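Speaker notes, "The desk drawer talk", Somside, 4th March

Right, hello everyone, lovely to see so many of you. (Wait for the chairs at the back to settle. Thank Bethel Zeleke for the tea.)

I'm going to talk about desks, and mostly about drawers, because I think the drawer is where it all goes wrong. Mine certainly did! Last December I tipped the whole thing out onto the bed and found 36 pens, 3 of which wrote. Pause for laugh, then own up to the takeaway menus.

So my first rule is to start with an empty drawer. Pull it right out towards you and have a proper look at it before a single thing goes back in. White ones are good for this, you can see every crumb.

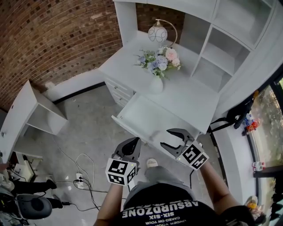 And leave it like that for a day if you can bear to. I know, I know. But you soon find out what you really reach for, and in my case it was scissors, stamps and a phone charger, so those got the wide drawer and the rest had to squeeze into the little ones down the side.

Cubbies next. If your desk has a hutch on it, please don't fill every hole in the first week. Tormod Westerberg did, and he ended up buying a second shelf unit for the overflow (he's said I can tell you this).

Then the top. I allow myself a lamp and some flowers, and artificial ones are fine by me, pale pinks and lavenders look very pretty against white. Anything else has to earn its place. Mention my stapler here if time is going well.

Hand round the slips now. Write down one thing you'll take out of your drawer tonight and pass it to Njål Løken by the door. Questions, then more tea.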